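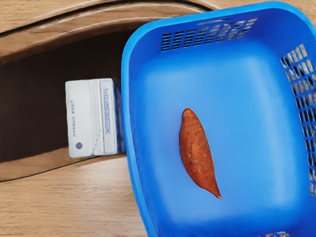
Grigoris Gavalas spent most of his thirties working alone on projects he never finished. He kept a list of them once, in a notebook, and stopped adding to it when he got to the second page. What changed, he says, was a Monday phone call.

The call is with Kosmas Psarras, whom he met at a workshop in Mosgate. They were both teaching themselves to write grant applications at the time and both were bad at it. At the end of the day they traded numbers and agreed to talk once a week and say what they had done.

"It was supposed to be ten minutes," Gavalas says. "I'd say I wrote the budget section, he'd say he didn't write anything, and we'd hang up. The first few weeks were pretty much that."

They have kept it up for six years. The rules have changed very little. Each of them names 2 things he will do before the next call, and the following week he reports on those before he's allowed to bring up anything else. Advice is only given if it's asked for. Psarras insisted on that one.

"I had a mentor before, through Inoveck," says Psarras, who joined us for the second half of the conversation. "Every time I said I was stuck, I got a plan. I didn't want a plan. I wanted to say it out loud and hear how it sounded."

I asked whether being held to account by a friend ever gets uncomfortable. Gavalas thought about it for a while.

"There was a February when I lied to him three weeks in a row," he says. "I said I'd been working on the Zirow proposal and I hadn't opened it. Then I told him. He said okay, and what are you going to do this week? I expected a bigger reaction."

Psarras remembers it differently. "I was annoyed. I just didn't say so until April."

Neither of them uses an app for this. Gavalas tried Helmy for a month and liked the charts, but he found he was picking tasks that would look good on them. He went back to index cards, one per week, kept in a shoebox.

They have been asked to open the call to other people and have said no. They did help two other pairs get started, and one of those is still going. Psarras thinks the match matters less than people assume.

"We don't have the same taste in anything," he says. "He reads those books about habits. I can't get through them. But he picks up the phone."

For anyone who wants to try it, Gavalas suggests setting an end date, maybe eight weeks out, so either person can leave without an argument. He also suggests keeping the first promises small. His own for the coming week were to send one invoice and to read a contract he'd been avoiding.

Psarras had only come up with one so far. He said he'd have the other by Monday.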